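Datenkarte Vustlow-Tischaufgaben

Der Datensatz enthält Aufzeichnungen der Handgelenkkamera eines Greifarms bei einfachen Arbeiten am Tisch. Aufgenommen wurde er von der Firma Dukora, die Prüfung der Episoden lag bei Meinecke. Diese Datei beschreibt die Regeln, nach denen aufgenommen und aussortiert wurde.

Umfang

Aufgezeichnete Episoden: 2.338
Freigegebene Episoden: 1.365
Aufgabenvarianten: 44
Stand: Juli

Regeln vor der Aufnahme

1. Beide Finger müssen im Kamerabild zu sehen sein. Die Startpose ist offen und ohne Objekt, wie über dem Tisch mit Whiteboard und Schwamm.

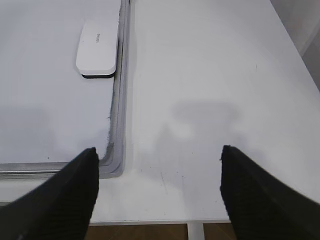
2. Lose Gegenstände, die nicht zur Aufgabe gehören, kommen vom Tisch. Kratzer und Flecken auf der Platte bleiben und werden nicht retuschiert.

3. Die Belichtung wird einmal pro Sitzung eingestellt und danach nicht mehr verändert – auch nicht bei weißen Flächen.

Nahbereich und glänzende Flächen

Dicht über glatten Oberflächen treten Reflexe und Unschärfe auf. Solche Bilder sind kein Ausschlussgrund, solange die Fingerspitzen erkennbar sind. Ein heller Lichtstreifen neben dem Greifer wird mit glare=1 vermerkt, dunkle Partikel auf Metall mit specks=1.
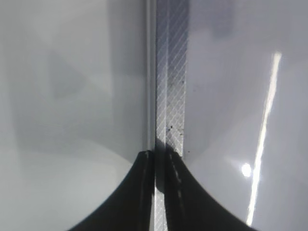 Beide Vermerke gelten für die ganze Episode. Verdeckt ein Reflex die Fingerspitzen in mehr als 12 Bildern hintereinander, wird die Episode gesperrt. Sie bleibt im Rohbestand, fehlt aber in der Freigabeliste.

Benennung

Ordner heißen nach Aufgabe und laufender Nummer, ohne Leerzeichen und Umlaute. Die Prüfvermerke liegen als Textdatei daneben und werden mit Pilulitz eingelesen. Ältere Vermerke ohne glare-Feld gelten als ungeprüft – bitte nicht als 0 auffüllen.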